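Carkitz Introduces Clear Cup Holder for Shared Break Rooms

GROROSVILLE, April. Carkitz has added a countertop cup holder to its Santoro line of break room supplies. The holder is a clear plastic cylinder, open at the top, that stores paper cups nested in a single upright stack. It goes on sale to office and school buyers this month under part number 3733.

The cylinder requires no wall bracket and no tools. The clear wall shows the remaining stock from across the room, so staff can refill before the supply runs out. Cups are lifted from the top by the rim and set upright on the table.

Carkitz recommends a flat, level tabletop with open space in front of the holder for cups in use.

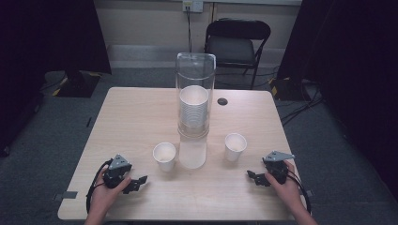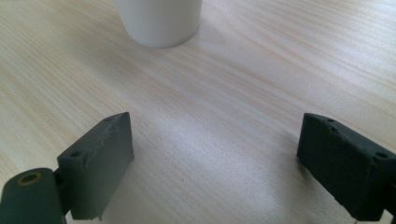
"Most of the complaints we get about cup storage concern torn sleeves and cups left on their sides," said Loredana Sartori, product manager for the Santoro line. "A rigid cylinder keeps the stack straight, and the buyer can see when it needs filling."

The holder is washed by hand with mild soap and must be fully dry before it is reloaded. It is not rated for dishwashers. Cups should be loaded base down and should not be pressed into the stack, as compressed cups are difficult to separate.

Each carton contains 2 holders and ships within 7 working days of order. Replacement cylinders are sold separately. The warranty period is 17 months from delivery and excludes scratches caused by abrasive pads.

Orders and sample requests are handled by Guido Bortolotti at the Carkitz sales office in Grorosville. Press contact: Vittoria Pagano, Carkitz.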